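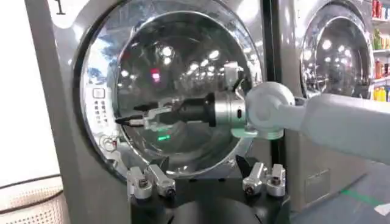 Baltasar Llorente replied:
The thread count isn't your problem. Conductive yarn fails at the crossings. I'd want to see the resistance per course before blaming the Bavov controller.

clallow_knit wrote:
Fair. Knitted sleeve, silver-plated yarn on a nylon core, two electrodes at the forearm. 107 ohms end to end off the machine, 144 after 5 washes at 30. The garment is for the January show at Requena, so it has to read muscle tension live and drive the collar lights.

hemline2008 wrote:
144 is still usable. Set the threshold in software and calibrate when the model puts it on. Pomurlow did their whole spring line that way.

Baltasar Llorente replied:
Disagree. A fixed offset you can calibrate out. If the resistance moves when the elbow bends, the collar will flicker whenever she lifts an arm. Measure it bent and straight.
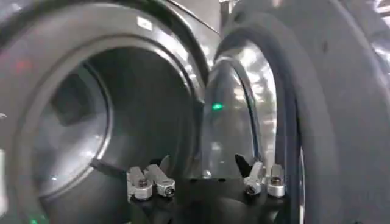
Front loaders, side by side

clallow_knit wrote:
Measured. Straight 144, bent it wanders by almost a third – worse on the left sleeve. I used the same stitch on both.

hemline2008 wrote:
Same stitch, but was it the same tension? I still say average the signal over half a second and leave the knitting alone. The audience won't see the lag.

Baltasar Llorente replied:
The wearer will feel it, though. If the piece claims to respond to the body, half a second is a long time. Move the tracks to the inner forearm, away from the elbow, and lay in an elastic yarn on alternate courses. 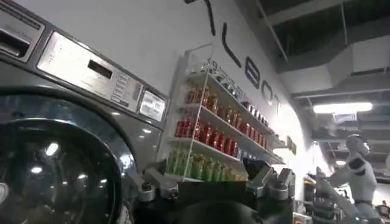 I'd also leave out the softener, which coats the silver, and skip the tumble dryer. Dry it flat. Then take both readings again before you touch the code.

clallow_knit wrote:
Will reknit the left sleeve first and keep the right as the control. The averaging can go in as a fallback – it's only a few lines.

hemline2008 wrote:
Post the numbers for both, please. I'd like to see the averaged trace as well.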